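Why Do Pots Wear Lids?

Have you ever stood in the kitchen while supper was cooking and listened to a pot? Really listened, I mean, with your ears wide open and your feet a safe step back from the stove. First it is quiet. Then there is a little ticking noise, and then a grumble, and then the lid starts to rattle as if something inside would like to come out. Something would! It is steam, and today we are going to find out what the lid has to do with it.

Let's start at the sink, where so much good cooking starts. You fill a pot with cold water and you carry it to the stove (or a grown-up does, if the pot is a big one, and water is a lot heavier than it looks).
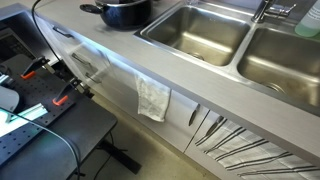

Now, water is made of tiny bits called molecules, so small that you could line up 1,000 of them and still not see the line. They are always jiggling. When the water gets warm they jiggle faster, and the fastest ones at the top jump right out into the air. We call that evaporation, which is a long word for a small jump.

Every time a fast one jumps out, it takes some heat along with it. So a pot with no lid is losing heat all the while you are trying to warm it up, a bit like running a bath with the plug out. Put the lid on and most of those runaways are trapped. They bump against the lid, cool down, turn back into drops and fall – plip, plip – into the pot again. That is called condensation, and you have seen it on the bathroom mirror after a shower.

In our kitchen at Zernamholm we tried it with a grown-up helping. We used the same pot and the same amount of water each time, once with the lid and once without, and the pot with the lid boiled 2 minutes sooner. Yours may be quicker or slower, and that's fine, because stoves are all different.

Lids come in all sorts. Some are metal and keep their secrets. Others are made of glass, and those are my favorites, because you can peek at the noodles without lifting anything and letting the steam out.

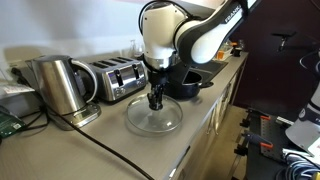 A round glass lid with a dark knob, close to a black pot. The toaster and the kettle are made of shiny steel.

Did you notice the knob? Lids need something to hold, and a good knob is made from a material that heat travels through slowly. Even so, a knob can get hot, so use a pot holder and ask a grown-up to do the lifting. Steam is sneaky and can burn you before you see it.

Something to try: have a grown-up pour warm water into a cup, lay a cool saucer on top, and count to 70. Then turn the saucer over and look underneath. What do you find there, and where do you think it came from?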